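Orkwood gripper talk, speaker notes
Shared workshop evening, 24/10/2020

Slide 1. Say hi, thank Ásdís for the projector. Ask who has built something that moves by itself. Wait for hands!

Slide 2. Why a hand-held gripper? I wanted to teach an arm to pick things up and I did not own an arm. Carry the gripper around yourself, do the job with it, record what it saw, sort out the arm later. I still love this idea (don't go on too long, people get it fast).

Slide 3. The shell. First version was a box and my wrist hated it. Version 7 is the curved one. Pass the old one around the room now so it gets back to me before questions.

Slide 4. Jaws and markers. Each printed marker gives the camera something it can find quickly, so we know how far open the jaws are. Print them matte. I lost 2 evenings to glare from shiny paper, tell that story, it's a good one.

Slide 5. Numbers. 60 frames a second, 2324 clips so far. Emerson wrote the script that throws out the bad ones. Point at Emerson.

Slide 6. What broke. The trigger spring (twice), a cable that was a little too short, my patience with supports. Show the cracked finger if I remembered to bring it.

Slide 7. Trying it in the big room. Plenty of space, tables to work at, people going by with their own projects, and I get to wave this thing around in the middle of it all. So much fun! Leave this one up during questions. Files are on the Seltlow drive, and anyone who wants to print a shell can grab me afterward.

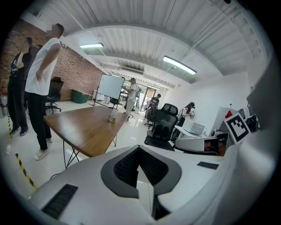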